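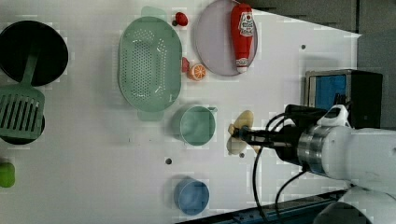 Section 3. Planning and Ordering a Tabletop Cell

Read this section before you send a purchase order to Destbridge. Changes made after the order is confirmed restart the lead time.

3.1 Before you order

1. Measure the space for the table. Allow 112 cm of clear floor on the operator side.
2. List the objects the arm will handle. Note the widest and the heaviest.
3. Check the widest object against the gripper opening in the Stetov data sheet.
4. Choose the table top. Drilled tops cannot be exchanged once mounted.
5. Plan the cable route from arm to controller — leave slack for full wrist rotation.

Note: Play food and toy kitchenware are not included with the cell. Budget for them as consumables and order spares of small pieces.

3.2 Budget lines

Enter each item on its own line of form 254:
Arm and base
Gripper and spare fingers
Wrist sensor
Controller
Table and rail
Rillgate service plan (optional)

Lead time is 11 weeks for the arm and 3 weeks for the gripper. Orders placed after November ship the following year.

CAUTION: Do not power the arm from a shared outlet strip. Include a separate circuit in the site quote.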